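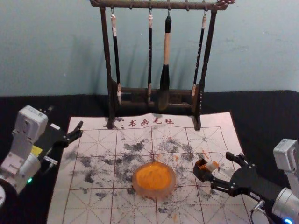 Hello all, and thank you for raising the business of the bows, as I have been meaning to write about it since April and kept putting it off until the summer concert was out of the way. I am firmly on the side of hanging them up in the cupboard at Skuvholm. A calligraphy brush rack has the idea very nicely, with a bar along the top, little metal hooks, and every brush hanging straight down and clear of its neighbours, and I don't see why we couldn't have the same sort of thing for the children's bows, only a good deal longer and fixed to the back wall of the cupboard so that it can't be pulled over.

On 2025-07-08 a member of the Skuvholm strings list wrote:

> Could we please talk about what happens to the loan bows between
> lessons? They are coming back in the big canvas bag all jumbled
> together, and half of them haven't been loosened. I had two with
> hair missing last week and one where the screw had stuck fast.
> I have looked at the padded bow boxes from Pirnon, but the size we
> would need comes to 178 pounds and that seems a lot for a box.
> Would a rail do? And does anyone know if hanging does them harm?

To take your last question first, I have hung my own bows for years and they are as straight as the day I bought them, so long as the hair is slackened off beforehand. That really is the important bit, and it's where we fall down. The little ones are always in such a rush at the end (quite rightly, there are biscuits!) and it only takes one parent chatting in the doorway for the whole lot to go into the bag still tight. I wonder whether we might do the loosening together as the last thing in the lesson, all of us sitting down, before anybody is allowed up. I used to do it with my cello group at Fodar and they rather enjoyed it, with much counting of turns aloud.

As to the rail itself, I would suggest a plain length of wood with cup hooks, and a loop of soft cord for each bow so that the metal never touches the stick. The quarter-size ones could go at the low end where the smaller children can reach. Please not over the radiator pipe, though. I know it is the obvious wall, but the hair shrinks when it gets very dry, and I would sooner lose the shelf with the old music stands on it.

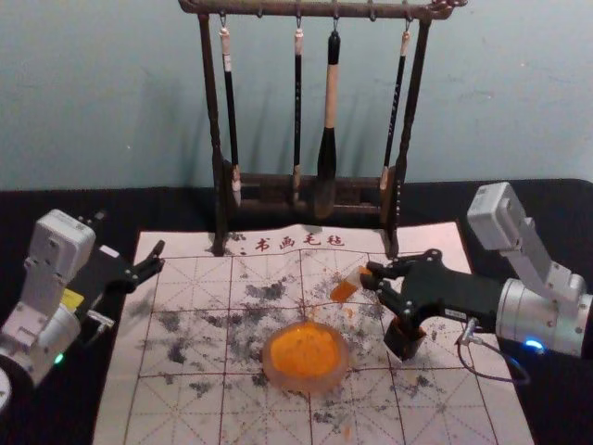
Calligraphy brushes on their rack, hung from short loops.

The instrument fund stands at 1157 pounds after the concert, so we could buy the Pirnon box if people are set on it, but I would much prefer to put that towards rehairing. The workshop at Lie did six bows for us for 131 pounds in the spring and made a lovely job of them, and there are at least as many again that could do with it. The three-quarter cello bow with the green tape on the end is almost bald, poor thing, and ought to go first.

I have a drill and can be at the hall any evening next week except Thursday. If someone can bring a spirit level I would be very grateful, mine having gone off to university with my daughter. And do please hang on to the canvas bag, it will be just right for the shoulder rests.

Warmest wishes to everyone, and well done again for the concert,
your cello tutor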